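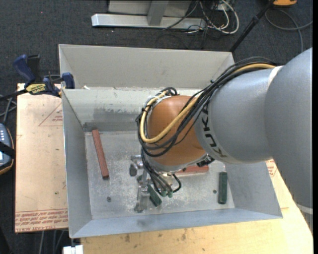

I have now put two weeks into the Kandora picking kit, and I can answer most of what was asked on the list in January. We run it on the KUKA arm over a sheet-metal bin, with long rectangular blocks in two colors, reddish brown and dark green, as the test parts. The bin walls slope inward, and that is where most of the setup time went. The kit's planner wants a straight-sided box by default. You can enter the wall angles by hand, but the setting is three menus down and the manual does not mention it. With the angles in, the fingers will go down close to the floor and take a block lying flat.

On Apr 24, 2022, the Nivville list wrote:
> Has anyone tried the Kandora kit on a bin with sloped walls?
> We have a quote for 2925 and I would like to hear from
> a user before we sign. Mainly I want to know
> 1) how it does on long parts, and
> 2) what happens to the hoses when the wrist turns.

1) Long parts are fine in the open. I ran 98 picks with the default grip settings and 6 failed. Four of those were blocks lying along a wall, where one finger had no room to get down beside the part. The other 2 were slips on the way up. I raised the grip force one step and have not seen a slip in the short runs I have done after that.

2) This is the weak point for me. The kit comes with hoses and ties but no proper guide for them. Our hoses come down to the tool from the cable bundle at the wrist, and if you leave too much slack they end up next to the fingers. If you leave too little, they pull when the last axis goes past half a turn. I ended up limiting that axis in software. It costs a little cycle time. Kandora support told me a guide bracket is planned but would not give a date.

Other notes. The Vlad finger set is the one to order for blocks. The Ama set is softer and meant for bags and pouches, and I would not pay extra for it unless you have those. Clamp the bin before you calibrate. If it moves even slightly you have to do the whole calibration over, and it takes most of an hour.

At 2925 I would still buy it, but ask whether your quote includes the second set of fingers. Ours did not. I can send my wall angle settings to anyone who wants them.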